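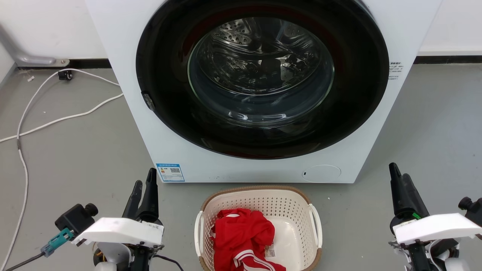 Drovstead laundry room, first floor

The laundry room is shared by the 6 flats on this landing and is open until 10 at night. It was repainted in July, white with a black skirting strip.

Washing machine: white front loader with a black door ring and a steel drum. The energy label is at the bottom left of the front panel. The round cover at the lower right should be left shut; ask Nilmini Dewan if the machine won't drain.

Please take your washing out within 15 minutes of the end of the cycle and leave the door ajar. Powder is not supplied.

Page kept by Panagiotis Fragkou, flat 4.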